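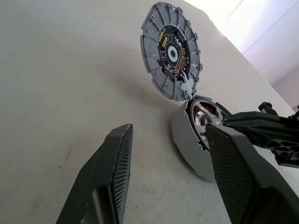 I wanted to dislike the Gindine work cloth, and for the first month I did. It is a white sheet that you lay on a bench before taking something small apart, and Plustia asks 115 dollars for it. You can buy a lot of old bedsheets for that.

The sales page makes large claims. It says the weave stops screws from rolling and that the surface "stays laboratory white" through 500 cleanings. I doubt that anyone has washed one 500 times. Mine picked up gray smudges long before it got anywhere near that, and a wipe with the recommended cleaner (sold separately, of course) faded them without getting rid of them. Anyone who works on motors should expect the same. Grease is grease.

My test job was a pancake motor, the flat kind that opens like a clamshell, with a round black circuit board set into the cover. It's a good job for a cloth like this. Dark grit shows up right away on white, and so does a dropped screw, which I can't say for the green mat I had before. The matte finish also helps under a strong lamp – glossy mats throw the glare straight back at you. 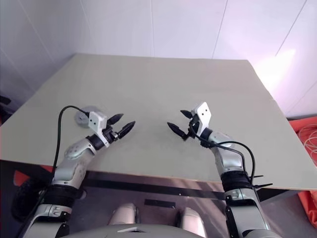
Bench notes by the Inotel workshop desk
Filed under: Work surfaces

Size matters more than the weave. The large version is 187 centimeters long, and on a big flat table you'll have more cloth than you need. On my own bench it hung over the front and I caught it with my sleeve twice. Guerra sells a rubber mat at half the price that stays put, though it smells for a week and comes only in black.

As for the rolling screws, they still roll. They go slower, I'll give Plustia that much.

I'd give it three out of 5. If you find it on sale in January, fine. At full price I'd buy the Guerra mat and a better lamp.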